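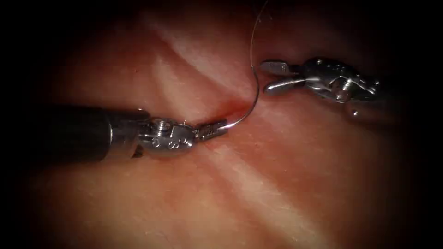
Second progress report to the Keskinen Fund

Project: Robotic suturing and the operating room team
Prepared by: Ngọc Văn, project coordinator, Trestia Surgical Training Centre
Date: 2019-02-14

1. Purpose of this report

This report covers the second half of the first grant year. Your letter after the July report asked us to write less about the equipment and more about the staff, and I have tried to follow this request. The budget table is sent separately by our finance office.

2. Work done in the period

The two-instrument suturing sessions are now a regular part of the week at the centre. The surgeon sits at the console and drives both instruments, and the bedside assistant and the scrub nurse stay at the table. In this period we logged 225 hours of console time, which is a little more than we planned. The practice plan has three levels: driving the needle, passing it from one instrument to the other, and closing a line of tissue with a running stitch.

The console software, Pandivora, can now do one small part of the work by itself. When the surgeon asks for it, the software turns the wrist of the needle driver to a good angle before the bite. The surgeon must confirm with the foot pedal, and can refuse. At the beginning many refused. Now the senior surgeons use it mostly when the angle is awkward, and the residents use it more often than we would like. We have asked the instructors to keep it switched off during the first level.

Every stitch attempt is stored with its video. The archive has 3,722 attempts at this moment, against a target of 2,000 for the year. Not all of them are labelled yet.

3. Suturing near staple lines

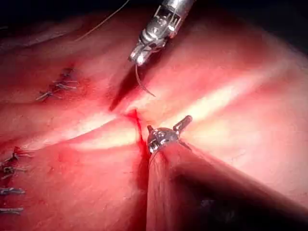
The third level is still the most difficult. In folded tissue the surgeon has little space to turn the needle, and strong reflections can hide where the tip is going. At the console there is no feeling of force in the hand, so the surgeon must judge the tension of the thread only with the eyes. Several surgeons told us they are more tired after one hour of this than after a full morning of open practice. We have shortened the third level blocks for this reason, and put a break in the middle.

4. What changes for the staff

The biggest change is at the bedside. Before, the assistant held and cut and could see the surgeon's face. Now the surgeon's head is inside the console and the assistant follows everything on a screen. Mỹ Võ, our lead scrub nurse, wrote a short list of spoken commands for needle in, needle out and instrument exchange. The team uses it in all sessions and it has cut down the misunderstandings. She also pointed out that nurses were spending their breaks on cleaning and checking the instruments, and this time was not in anybody's schedule. From this month it is.

Two assistants worry that they lose their own hand skills. I think the worry is fair. They now have one afternoon of manual suturing every two weeks, but it was cancelled more than once when the room was needed.

5. Problems and delays

The Humidside unit, which keeps the practice tissue moist between sessions, was out of service for 6 days and we had to move some residents to the next block. The labelling of video is behind the plan. It needs a person with surgical knowledge, and these people are also the ones in the sessions.

6. Next period

We will finish the labelling guide, repeat the workload survey with the nurses and assistants, and find a fixed room for the manual afternoons. We also ask your permission to move the unspent travel money to paid labelling hours. If the Fund agrees, please confirm in writing so that our finance office can change the budget lines.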